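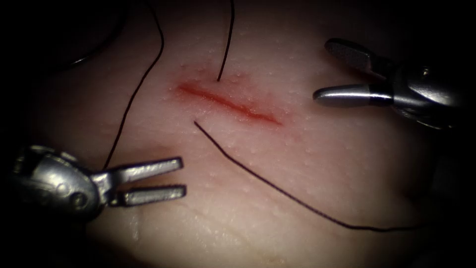 The Slow Return of Hand Skills to Surgical Training

When the teaching hospital at Drokberg reviewed its first-year surgical program, the faculty expected to find gaps in anatomy. The weakest results came instead in basic handwork. Of 62 residents assessed, fewer than half could close a simple straight wound to the standard set for independent practice.

The finding prompted a revision of the curriculum that is now in its second year. Residents attend a bench session every Sunday evening, and each must record 500 completed stitches on synthetic tissue before assisting with closure in the operating room. Senior staff review the work for spacing, depth and tension.

"We had assumed that students arrived with a certain ease in their fingers," said Floarea Olteanu, who directs the program. "Many have never sewn a button. They are excellent students, and they learn quickly once the time is set aside."

Time has been the main difficulty. Shorter working weeks, introduced to protect both patients and staff, reduced the hours that junior doctors spend in the operating room. Much routine closure also passed to staples and adhesives. The hospital does not propose to reverse either change, but it has moved practice to an earlier point in training.

The cost has been modest. Practice pads are used until the surface no longer holds a stitch, and expired suture is set aside for the bench. Vibeke Bach, a plastic surgeon who teaches the Sunday group, limits each class to 12 residents so that every pair of hands can be watched. She asks beginners to work slowly and to cut out any stitch that puckers the edge.

A smaller hospital in Merkutier adopted the same schedule in July. Its surgical lead, Iolo Mostyn, reports good attendance but cautions that bench scores have yet to be compared with healing in patients. A joint study covering 595 closures is planned, with results to be shared between the two sites.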